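Home > Forums > Toys and Play > Making and Mending

Thread: Shape blocks on a maple board, what would you do with the edges?

Tanoli_Tess wrote:
Hello all, long time reader, hardly ever post. I've been putting together a shape set for my sister's two (3 and 5) and I've got stuck on the board. The blocks are done. They're plastic, cylinders and stars and a heart and so on, in red, green, blue and yellow, with that slightly rough finish on top that little fingers seem to like. The board is a piece of maple I'd been saving and I'm a bit in love with it, wobbly grain, odd little knot and all.

My question is whether to leave it flat or put a rim round it. My brother-in-law says a rim, or everything ends up under the sofa. I like it flat! You can push the pieces about, shove them up against each other, sort them by colour or by shape and nothing gets in the way. But I'm the one who doesn't have to fish them out from under the sofa, so what do I know.

Also, what oil are people using these days? I've got half a tin of something from Fondow in the shed but the label's gone and I can't remember if it was the food-safe one.

Ratari wrote:
Flat. A rim turns it into a tray, and then it's where the toast goes.

Don't use the mystery tin.

gluepot_gary wrote:
Rim, every time. I made a flat one for my lad and within a week we were down to one cylinder and half a dog-chewed triangle. You only need a thin strip of beading, glued and pinned, and it doesn't stop them sliding things about in the middle. Agree about the tin though, bin it. Well, take it to the tip, you know what I mean.

Tanoli_Tess wrote:
Ha, fair enough, the tin is going. The board's on the blue metal bench with the pieces on it. There's a thin bevel along the front already and I'd be sad to cover it up, which is half of why I'm dithering. I've got the two yellow ones side by side and the reds pushed together, and the blue cube's off on its own because I can't decide if it's too plain next to the stars. 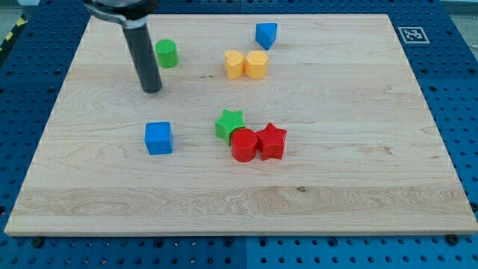
Aled Rees reckons the cube should stay, plain or not, as it's the one they'll build on. He's my neighbour's dad and doesn't do forums so I'm passing it on. He also thinks stars are a nuisance because nothing stacks on them properly and the points get trodden on, and he'd swap both of them for more cubes. I've told him he's a miserable so-and-so.

Ellora wrote:
Oh no, keep the stars!! My youngest wouldn't look at a cube if you paid her but she carried a star about in her pocket all through March, it went to the shops and the dentist and everywhere. And the heart is lovely. I do see what he means about building but they've probably got a box of bricks for that already, haven't they? This is more of a matching and moving about thing, I'd have thought.

On the board I'm with Ratari, leave it flat, and please don't hide that bevel. Just go over the corners with fine paper so they're not sharp.

gluepot_gary wrote:
Still say rim. You lot have clearly never had a dog.

Ratari wrote:
I've got 2 dogs. They've never eaten a triangle.

pinandpeg wrote:
Could you do a loose rim? I made a frame that just drops over the board and lifts off again, so it's flat when you want it flat. Took me an evening and most of that was hunting for clamps. Leave a bit of slack in it as well, mine was a lovely snug fit until the weather turned and then I had to knock it off with a mallet.

As for oil, I use plain mineral oil from the chemist, a couple of thin coats with a good wipe in between. It won't go sticky on you.

Ellora wrote:
Ooh, a loose frame is clever.

Tanoli_Tess wrote:
I like the loose frame very much, thank you pinandpeg! Would you mitre the corners or just butt them? My mitres are shocking. I've got some offcuts that might be long enough if I'm careful with the saw.

Gary, you can tell yourself it's a rim.

gluepot_gary wrote:
It is a rim. Butt the corners, they're only going to chuck it about anyway.

pinandpeg wrote:
Butt joints are fine, mine are. Glue and a peg in each one.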